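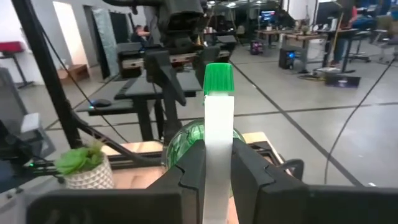

Home | Syllabus | Schedule | Readings | Studio Bookings

Print this page | E-mail this page

Community Radio Production
Handout 6: Running a Listener Call-In Segment

Read this before the studio session. The Rotunstead station slot is 60 minutes long, and each group is responsible for one call-in segment inside it. Instructor for this unit: Marleny Quispe.

1. What a call-in segment is for

A call-in segment gives listeners time on the air. The host is there to keep the talk moving and to make sure people at home can follow it. A good topic can be stated in one sentence and answered from ordinary experience. "What was your first job?" works. "What do you think about the economy?" does not, because callers don't know where to begin.

Last term's group used "the worst advice a relative gave you" and had more calls than they could take. The group before that used a question on zoning and got two.

2. Roles

Host. Speaks to the caller and watches the clock.
Screener. Answers the phone, talks to each caller off the air, and passes a note to the host.
Board operator. Brings callers up and down, runs the delay, plays the music beds.
Producer. Decides the order of calls and when to move on.

The producer has the final say during the show. If the host disagrees, that gets discussed afterward.

3. Screening

Ask for a first name, a neighborhood, and the point the caller wants to make. Write the point in nine words or fewer. Hosts read these notes while listening to someone else, and a long note will not be read.

Tell every caller to turn down the radio in the room. Students forget this more than anything else on this sheet. The delay means the caller hears an old version of the conversation and stops talking.

Do not promise anyone a place. Say "Please hold, and we'll try to get to you." If a caller has been waiting through two songs, pick the line up again and say you haven't forgotten them.

4. Taking the call

Greet the caller by name and ask a question right away. Avoid "You're on the air, go ahead," which leaves the caller to do the host's work.

Let the first answer finish. Then ask one follow-up. Two is fine if the caller is strong — three usually means the host is enjoying it more than the audience is.

To end a call, thank the person by name and start the next sentence without a pause. The board operator should fade the line on the word "thanks."

5. The delay

Our board has a short delay and a dump button. Press it once for a full name and address, a phone number, strong language, or an accusation against a private person. Then tell the host in the headphones. The host should move to the next call and not comment on what was removed.

Write down the time of every dump in the log. Mulugeta Hadgu checks the logs and will ask about gaps.

6. When the phones are quiet

Have written questions ready. These come in through the station's message form and can be read out at any time. Orlando Arango keeps a folder of unused ones from earlier shows. You may use them if the listener agreed to be read on the air, and the form shows this in the last box.

Do not invent callers, and do not have friends phone in under other names. A group that does this receives no credit for the segment.

7. Listening assignment

Listen to episode 64 and episode 106 of Castaño Evenings, both in the course archive. The host in both is Lucero Carhuamaca. For each one, note:

- how the topic is introduced
- how often it is repeated for people who have just tuned in
- one call that ran too long, and where you would have ended it

One page, typed. Bring it to the studio session. Recordings are also on the shelf in the Clotinum room, but those may not leave the building.

Jairo Huaranga has the booking sheet for practice time on the board. Groups that have not yet used the delay should sign up for at least one practice before their show in May.

Print this page | E-mail this page

Related handouts
Handout 3: Microphone Distance and Room Noise
Handout 4: Writing for the Ear
Handout 5: Station Breaks and Music Beds
Handout 7: Recording on Location at Nastutden Market
Studio Log Template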